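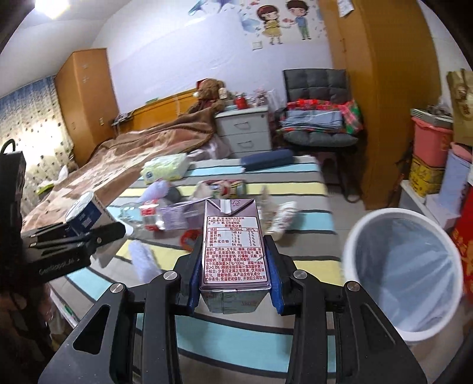 Cómo despejar el suelo y la cama de un dormitorio pequeño

Publicado el 6 de noviembre de 2022 por Corinne Yazzie

El procedimiento sirve para habitaciones donde conviven envases, pañuelos, calzado, peluches y bolsas de la compra sin sitio asignado. No requiere comprar muebles. Se trabaja por categorías y por superficies, siempre en el mismo orden: suelo, cama, mesilla, pared.

Material necesario
Una papelera con bolsa puesta.
Una cesta de plástico para lo que se queda en el cuarto.
Una bolsa de papel para lo que va a otra habitación.
Un plumero.

Paso 1. Colocar los recipientes
Deje la papelera a un brazo de distancia de la zona más cargada, fuera de la alfombra si es posible. La cesta y la bolsa de papel van juntas, en el lado opuesto. Compruebe que la bolsa de la papelera cubre todo el borde; si queda corta se hunde con el primer envase.

Paso 2. Retirar envases de bebida
Empiece por los cartones y las botellas. Manténgalos verticales hasta comprobar que están vacíos, sobre todo encima de un tejido. Los cartones de bebida láctea llevan a menudo el símbolo de reciclaje en la solapa superior: despliegue las solapas, aplaste el cartón y sepárelo del resto. Los que estén sin abrir van a la bolsa de papel, con destino a la cocina.

Paso 3. Agrupar el calzado y los textiles
Las zapatillas salen de la alfombra por pares. Si solo aparece una, déjela junto a la puerta hasta localizar la otra. Los cojines vuelven a la cama al final, nunca antes de haberla despejado.

Paso 4. Vaciar la cama
Recoja primero los objetos cilíndricos, que ruedan al mover la ropa de cama. Después, los paquetes blandos (pañuelos, toallitas) y por último lo pequeño: aperitivos envueltos, estuches, bolas. En una sábana de rayas los objetos claros se confunden con el dibujo - conviene pasar la mano por toda la superficie antes de estirarla. No tire de la manta mientras quede algo encima.

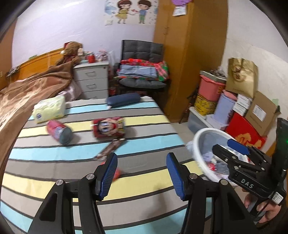
Paso 5. Rehacer la cama
Estire la sábana desde el cabecero hacia los pies, tomando las rayas como referencia. Doble la manta en tres y colóquela a los pies. El peluche, si lo hay, contra el cabecero.

Paso 6. Mesilla y pared
Deje en la mesilla los frascos de uso diario; el resto, al cajón. Las cajas se apilan con la más rígida abajo - una cesta ligera puede ir encima. Pase el plumero de arriba abajo y termine con la alfombra.

Mantenimiento
Repita los pasos 2 y 4 cada 2 días. El procedimiento completo basta con hacerlo una vez al mes.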